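What a Survey Can't Hear

15 Nov 2021

Another poll on trust in local government landed in my inbox this week, and I read it the way I read all of them now, with one eyebrow up. The Stollaston county office paid for it. A firm called Jarholm ran it. The headline says residents "want more say" in county decisions, and I'd like to know who on earth answers no to that.

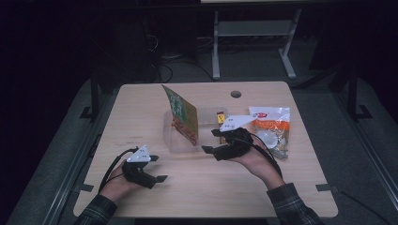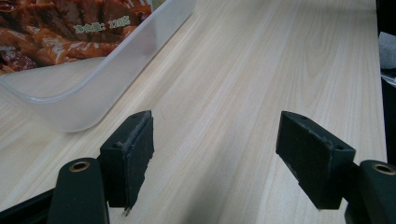 Sumathi Salian wrote to me after I grumbled about the poll in my last post. She thinks I'm too hard on these things, and that a county with a bad survey is still better off than a county that never asks. Without the numbers, she says, the board just listens to whoever has its phone number.

Fair enough, up to a point. I don't want the board guessing either. But look at how the thing was put together. Jarholm had 2191 people on its list and got answers from 700 of them. The report calls this "a strong response." Maybe it is, for a survey that takes over 2 cups of coffee to get through. It still leaves me wondering about everyone who hung up, and the report spends one footnote on them.

Then there are the questions. One asks whether you agree that "residents should have a greater voice in planning matters." Fine. The next asks if you'd go to a public meeting on the subject, and a big share of the same people say they would. I was at the June meeting on the Tolberg Road rezoning. I had my pick of chairs. Either the people who say they'd come are being polite to the interviewer, or they mean a meeting held at some other hour than four in the afternoon — and the survey never thought to ask about the hour.

That's my real complaint. A question about meeting times could have changed something by spring. A question about whether people like democracy gives the board a nice sentence for the newsletter.

I did call the county to ask who wrote the questions. I was told they were "developed in partnership," and when I asked for the first draft I was told to put in a records request. So I have. If it comes back I'll post it, whatever it says, including if it makes me look foolish.

Tzu-hsuan Yen has already bet me lunch that the meeting time question was in the draft and got cut. I didn't take the bet. I've read the minutes of the Chiang Park hearings, where 500 signatures on a petition were "received and noted" and never came up again, so I have some idea how this county handles an answer it didn't order.

The full report is at the front desk of the county building if you want to read it for yourself. Start with the footnotes.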